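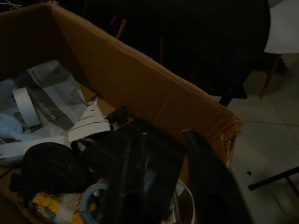
Why not just tip the lot in the bin and be done with it, a packer from the Urkholm depot asked me when I was drafting this chapter. Fair question! I used to do exactly that. Then I spent a January sorting boxes at Endside – 55 of them, all odds and ends – and I got hooked.

A box of mixed rubbish is a brilliant place to start learning about materials. Paper scraps, a plastic bag, a roll of tape, a crinkled wrapper: each wants handling differently, and the cardboard round them is another job again. In this chapter we'll sort by feel first, then by material, and leave weighing until Chapter 5. Find yourself a box and some old newspaper to spread on the floor.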